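January 24, 2025
Posted by Gebremichael

Bed notes, one thread. I have now changed the bedding in the Dromlow apartment enough times to have opinions about order of operations. Most of them concern mattress depth and corner tension.

Start with the mattress. Measure the depth at the side, with nothing on it. The label depth and the real depth rarely match on a quilted side panel, and the quilting compresses under elastic. Mine is a Premar. I measure at the head, the foot and one side, and use the largest value.

A fitted sheet needs enough pocket to wrap under the bottom edge. If it stops on the side panel it will creep up overnight. A deeper pocket costs you some slack on top, which you can pull out toward the foot.

Put on the corners diagonally. Head left, foot right, head right, foot left. The last corner is always the tight one. Lift the mattress corner with one hand and seat the elastic with the other. Don't drag it down the side.

Thread count. The plain sheet I use is 450. I also own a 589, an odd number that I assume came out of somebody's marketing department. The 450 dries faster and wrinkles less. I have stopped reading that part of the package.

Blankets are a separate problem. A printed fleece has a nap and slides on a smooth sheet. The fried egg blanket slides more than any other one I own. Leave it heaped on one side and its own weight starts pulling it toward the floor.

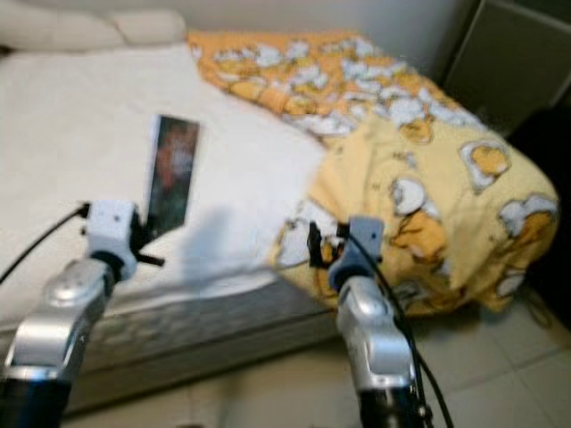

The fix is to center the weight before you spread it. Pick up the blanket at the middle of its long edge, lay that point on the centerline of the bed, then open one side at a time. If you start from a corner you'll be correcting for the rest of the job.

Tile under a bed changes things a little. There is no rug to catch a low fold, so whatever is on the tile ends up on the hem. Sweep first. I keep the overhang well clear of the floor.

Clear the flat area before the blanket goes across. Cards, bookmarks, photos, chargers. Anything thin disappears under a blanket and comes back in the washer. I lost a Nernia transit card that way in September and found it in the lint trap, in 2 pieces.

Wash settings for printed fleece: cold, low spin, inside out. No softener — it coats the fibers and makes the sliding worse. Tumble on low for 30 minutes, then hang it over a door. High heat dulls the print and makes the surface pill.

Pillows go last, against the head of the bed, with the open end of the case facing away from the door. I can't defend the second part. My mother did it.

On folding versus heaping during the day. Folding in thirds at the foot looks better. Heaping lets the mattress air out on the uncovered half. I heap in the morning and fold before dinner.

Open item: corner straps. The clip type marks the sheet and the band type rolls. If you have a third kind that works on a quilted side, post the strap width, please.

Comments

pillowtax: Band type stops rolling if you run it corner to corner under the mattress. Mine are the wide ones, I'll measure tonight.

k_linens: Disagree on low spin. Fleece holds a lot of water and the dryer then runs forever. Medium is fine for prints.

marrowgate: Where did you get the egg blanket

tuckedin: The diagonal corner order worked on my spare bed. Still tight at the foot left.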